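Orientações para a conservação de ferramentas e equipamento na oficina doméstica

Documento atualizado em 11 jul. 2023. Serviço de Apoio ao Morador, Plasano.

## 1. Âmbito

As presentes orientações destinam-se aos residentes que mantêm em casa, na garagem ou na arrecadação um espaço de pequenas reparações. Aplicam-se igualmente às oficinas partilhadas dos edifícios Garus e Sequeira, sem prejuízo dos respetivos regulamentos internos.

## 2. Humidade e ferrugem

As ferramentas de aço devem ser limpas com um pano seco no fim de cada utilização. Nas peças sem pintura, como formões, limas e lâminas de plaina, recomenda-se uma película fina de óleo mineral, aplicada com pano que não largue fios. O excesso deve ser retirado.

A ferrugem superficial remove-se com palha de aço fina e algumas gotas de óleo. Nas peças mais afetadas, admite-se a imersão em vinagre branco durante duas horas, seguida de lavagem com água e bicarbonato e de secagem completa. Este procedimento não deve ser utilizado em peças cromadas ou com cabo de madeira fixo.

As saquetas dessecantes colocadas em gavetas fechadas devem ser substituídas com a periodicidade indicada pelo fabricante. O material eletrónico guarda-se afastado do chão e de paredes exteriores, ao abrigo do pó.
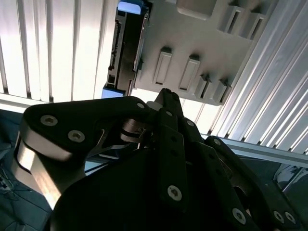 Wekent observou, a respeito deste ponto, que numa cave sem janela as saquetas se esgotam muito antes do prazo e que só obteve resultados com um pequeno desumidificador elétrico, ligado de noite. O Serviço regista a observação e recomenda que, nestes casos, o depósito de água seja despejado diariamente e o aparelho nunca fique ligado a uma extensão enrolada.

## 3. Parafusos e pequenas peças

- Guardar os parafusos por tipo de cabeça e só depois por comprimento.
- Etiquetar os frascos no corpo e não na tampa.
- Conservar as peças de um aparelho desmontado num saco próprio, com a indicação do aparelho.
- Rejeitar parafusos com a fenda moída.

## 4. Arrumação na vertical

Os suportes de parede libertam a bancada e permitem verificar rapidamente a falta de uma ferramenta. As peças mais pesadas devem ficar em baixo e as de uso frequente à altura do peito. Antes da fixação, convém dispor as ferramentas no chão, na posição pretendida, deixando cerca de 7 cm entre cabos.
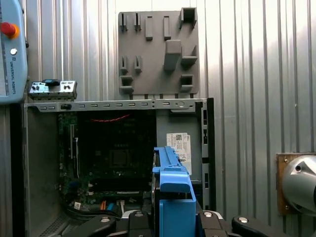
*Placa porta-ferramentas com encaixes de vários formatos.*

As buchas devem ser escolhidas em função do material da parede. Em divisórias de gesso cartonado, a carga deve ser transferida para os montantes.

## 5. Produtos e resíduos

Colas, solventes e tintas conservam-se na embalagem de origem, bem fechada, longe de fontes de calor e fora do alcance das crianças. Os panos embebidos em óleo de linhaça estendem-se ao ar livre até secarem por completo, não devendo ser amontoados nem colocados no lixo enquanto húmidos. Os restos de tinta e de solvente não podem ser vertidos no esgoto.

Os pedidos de esclarecimento podem ser dirigidos ao Serviço através da extensão 292.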